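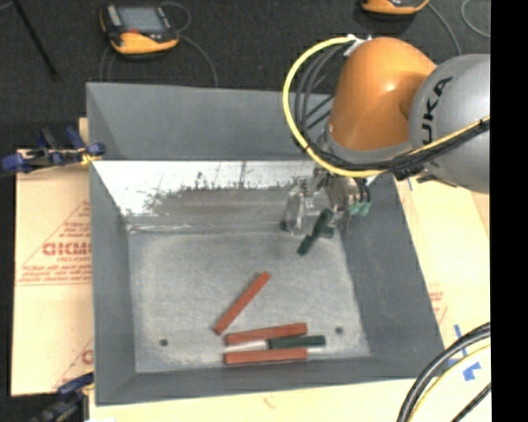

Wahyudi Lumbantobing said it couldn't be done on the lower bank, that the lower bank was for beginners and she would be there until March. He typed it in the guild channel in two lines and went back to fishing.

Carol read it while the kettle boiled. She had 12 levels of Ferrying and wanted 40, and the lower bank was the only place on the Plirinell where a boat could be kept without paying the harbour. She typed that she would give it a go anyway.

He sent back a thumbs up.

Ferrying was not a popular skill. You stood at a landing, a passenger came, you took them over and you were paid in tokens. The passengers were all run by the game and said the same handful of things. One was a miller who asked if it always rained. Another was a woman with a crate of hens. After 5 crossings the boat needed caulking, and after caulking you could go again.

She did it at night after work, with the laptop on the ironing board and the heater on her feet. Her sister rang most nights and Carol talked to her on speaker while she rowed.

"What are you doing?" her sister said.

"Taking a miller over."

"Is that the same one?"

"Same one."

Her sister talked about the fence and what the neighbours had offered to pay for it. Carol put the miller off on the far side and picked up the hens.

At level 19 the Bekeck started turning up. It was a long grey animal that came up under the boat in the deep part of the channel and tipped it. The passenger swam back and you lost the token. The guide on the forum said to carry bread and throw it upstream, so she bought bread. It worked about half the time. She worked out for herself that the Bekeck only came when the lamp was lit, and she stopped lighting the lamp.

She wrote that up for the forum. A moderator named Tyagi moved it to the Ferrying section, where the last post was four years old.

Wahyudi came down to the landing a few nights later. His character had a blue coat and a very good rod. He stood on the end of the jetty and cast.

"You're at 26," he typed.

"27 in a minute."

"I read your lamp thing. Is it right?"

"Come over and see."

He got in. Players could ride as passengers but there was no token in it for the ferryman, so it hardly ever happened. She put the lamp out and pushed off. The music dropped away in the middle of the river, as it always did, and there was only the sound of the oars. The Bekeck went past on the left side, quite close. Neither of them typed anything until they were across.

"I've fished here for years and never been on this side," he wrote. "What's up the hill?"

"A Virby shop. He sells rope."

"Just rope?"

"And one hat. It's 4000 tokens."

He went up to look. She could have gone back for the miller, who was waiting under his tree with the rain icon over his head, but she tied the boat and caulked it and had some toast. Her sister hadn't rung. It was nearly eleven and she had an early start at the clinic.

Wahyudi came down the hill with a coil of rope.

"It's a terrible hat," he wrote.

"I know. I've got 186 saved."

"You're not doing this for the hat."

"I might be."

He got back in the boat. He asked if she'd mind going the long way, past the reeds, as he wanted to see whether there were pike. She told him that way took twice as long and the boat would probably need doing again at the end of it.

"I've got pitch," he wrote, and dropped some in the bottom of the boat for her.

She picked it up and took them out towards the reeds with the lamp off.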